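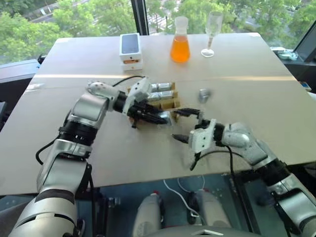
Teaching by demonstration: frequently asked questions

Last updated February 17, 2025

What does a demonstrator do?
You carry out a task through the robot, from start to finish, while the system records how the arms and grippers move. Most Treritz tasks are short tabletop jobs, such as handling small metal cylinders and a slotted wooden holder. The recordings are later used to train the arms to do the job without you.

Do I guide the arms by hand or from the control desk?
It depends on the task sheet. Two-arm tasks are done from the desk, with one handle for each arm. Hand guiding is used for single-arm tasks and for setting the start position. Please don't mix the two in one recording.

Do I need any experience?
No. New demonstrators do 9 practice runs on the Fidby task before anything is kept. People who play a lot of video games tend to pick up the handles faster, but the gap closes after a session or two.

How many recordings does a task need?
The holder task was set at 800 when we started it in September. Simpler tasks need fewer. The first one we finished, Montecinos, was closed at 198.

I dropped a part. Should I stop?
Carry on if either gripper can still reach it. Pick it up, finish the task and mark the run "recovered". If it has rolled out of reach, end the run and mark it "failed". Don't delete failed runs yourself — we review them before they are removed.

Can I use both grippers on the same part?
Yes, and some tasks depend on it. With the holder, you can steady the block with one gripper and work on the cylinders with the other. Keep the fingertips apart when both arms are close to the block. If they touch, the arms will stop and you will have to start the run again.

Does everything have to start in the same place?
No. Move the holder and the loose cylinders a little between runs, and leave a cylinder standing on end from time to time. Items along the far side of the table can stay where they are unless the task sheet says otherwise.

How fast should I go?
At a steady pace you can keep up. Long pauses are trimmed, but a lot of small hesitations are hard to clean out afterwards.

How long is a session?
Seven blocks, with a break after each one. Stop early if your hands are tired.

The handles feel out of step with the arms. What now?
Let go of both triggers, return the handles to their rests and choose Realign in Alo. If it happens twice in one session, tell Vilhjálmur Laxdal and note the run number.

Can I watch my own runs?
Yes. They appear in Alo under My Runs once they have uploaded.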